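Désodoriser un gobelet réutilisable

Vite fait, parce qu'on me le redemande tout le temps. Marche pour les gobelets, gourdes, tasses à café de rando.

Il faut : bicarbonate, vinaigre blanc, une bouilloire. Pas de javel !!

Verser 2 cuillères à café de bicarbonate au fond. Compléter avec 400 ml d'eau chaude, pas bouillante. Laisser toute la nuit, sans couvercle.

Le matin, vider, frotter les parois avec une éponge douce. Bien insister sur le fond, c'est là que le café s'acroche. Rincer 3 fois.

Si ça sent encore : moitié eau moitié vinaigre, une heure. Jamais sur un joint en silicone, l'odeur reste dedans. Le joint à part, avec le bicarbonate.

Séchage à l'air libre, ouverture vers le haut. Ranger seulement quand c'est bien sec. 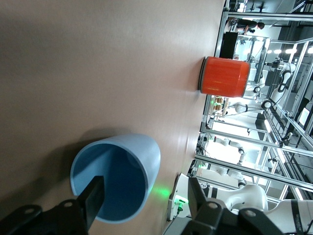

Hondine signale que pour le thé noir une nuit ne sufit pas, il lui en a fallu deux, en changeant l'eau entre les deux.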